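News from the Puvilthorpe reading room

The walls are the big job this month. Ebuka Yusuf and I have washed the long side with warm water and a little soap, and we will wait until it is fully dry before we put any paint. We chose a warm beige from Tikska – two cans, 151 dollars together.
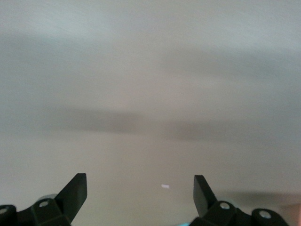
The second coat is planned for March, after six in the evening, when the readers have gone home. Please do not lean bags or bicycles on the walls until then. If you can lend a roller or old sheets, write to Ngozi Odukoya.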